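Woveck Home Build Group
Session handout: teaching the arm to handle cloth

Read this before the session and bring it with you. It covers the towel task for the Stitow arm, which we are building in the shared workshop at Dreklow. Wiring and motor set-up were in the last handout and are not repeated.

1. What we are trying to build

The finished arm should take one towel from a basket, lay it on a table, fold it and put it back on end beside the others. It has two fingers on each side and no sense of touch beyond the motor current. Cloth is hard for it. A towel has no fixed shape, so a grip point that was right a moment ago may now be under a fold.

We do not program the moves one by one. We record a person doing the job at home, from head height, and mark up the recording by hand. The marked clips then go into the training set. The set stands at 429 clips. The target is 3000.

2. Basket clips

The basket is the harder half. Items stand upright in a row and press against each other, so moving one moves its neighbours. In the clip below, mark both hands separately: the left is pressing with its fingers on the side of the blue cloth, the right has hold of the edge of the navy one. Use "press" for the first and "grip" for the second. Do not use "hold" for either, as the old mark-up sheet did.

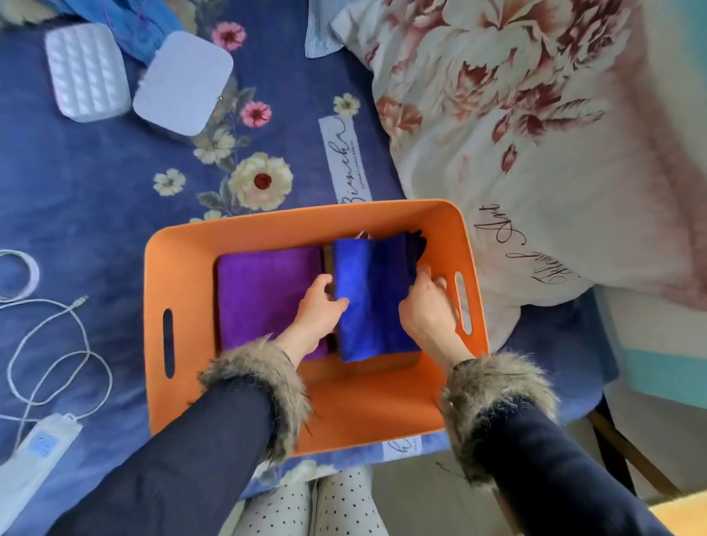
3. Table clips

Flat cloth is easier to mark but there are still two traps.

The first is the hem. On most towels the stitched edge is thicker than the rest, and the fingers of the Stitow arm close on it better than on the middle of the cloth. Mark a hem grip as "H" and a grip anywhere else as "M".

The second is the care label. A label can look like a corner to the software, mainly when it is white and the table is dark. Draw a box round every label you can see and tag it "ignore". In the next clip it is just beyond the top hem, between the hands. The stains on the tabletop get no tag.

Both hands are pinching the far edge of the towel, one at each upper corner, so this one is marked H and H.
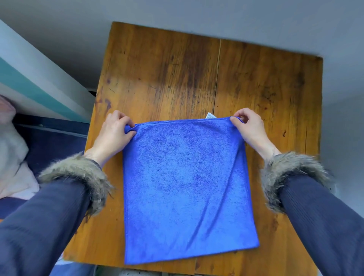

Lindiwe Magagula
Build lead, Woveck Home Build Group

4. Marking rules

Mark what the hands are doing at that moment. If you cannot tell whether a cloth is being lifted or smoothed, write "unclear" and move on. Sem Bosman goes through the unclear ones afterwards with the full recording.

Sleeves and cuffs count as part of the arm, up to the wrist. Bare fingers are marked on their own.

Anything on the bed or floor outside the work area is left unmarked.

5. For the session

Bring a laptop with the Msimang viewer installed. Version 3 is needed, as older ones drop the label boxes when you save.

Each pair will be given a batch from the 103 clips still to be marked. Keabetswe Tshabalala has the list. Finished batches go in the shared folder by 2nd July, with both sets of initials in the file name.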